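Home Notebooks Methods Stores Search

16th May

Fiber persistence on seat covers, continued from the March entries. Purpose unchanged: get a loss curve we can defend when the defense asks how long after contact the fibers could still be there.

Donor garment is the red acrylic sweater. Receivers are the woven polyester covers from the Vasseur batch, cut to fit the test seat. Each cover was lifted blank before contact. One blank carried two red fibers under the stereo microscope. Both looked like cotton in polarized light, so not from the donor, but the cover is out of the set and I have bagged it separately.

Contact: seated, normal shifting, 5 minutes, same wearer throughout. Starting count on the first cover was more than 300, higher than in March. Possible causes are a newer donor area (we had been using the left back panel, now the right) or the wearer leaning harder. Cannot separate the two with the present design. Ingeborg Buschmann suggests weighting a dummy instead of using a person. Agreed for the next series, not this one, or the March data can't be compared.

Lifts taken at 0, 2 and 8 hours of use. Loss between the first two points is steep, as expected. The last point is noisy. Two of the covers in that group were folded face-in by mistake when moved, which will redeposit fibers, and I have flagged them in Pimis as "handling, do not pool."

Tape: the old roll ran out partway through. The replacement is the same width but tackier by hand. Ran a side-by-side on a scrap cover and saw more background lint with the new roll. Recovery of target fibers not yet compared. Until it is, every lift sheet gets the roll number written in the top right corner, in pencil.

The acetate storage box has a split corner. Fixed with Bostik and left in the hood overnight, well away from open sheets. Do not use it for casework.

Counting: Lucienne Bodin recounted a subset blind. We disagree mostly on short fragments. My rule was to count anything longer than it is wide; hers leaves out pieces with both ends broken. Hers is stricter and matches the written method. I will recount mine to hers before anything goes to Mirnance.

To do
- recount, fragments excluded
- recovery comparison, old roll vs. new
- MSP on the two stray reds, for completeness
- ask Mirnance whether they want raw counts or percentages
- find out who has the key to the fiber reference drawer
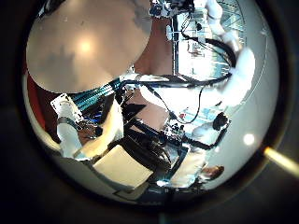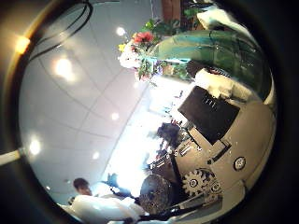
First: striped fabric, teal and blue. Second: ceiling and flower arrangement.

Contact the trace section | © Trace section notebooks | Back to top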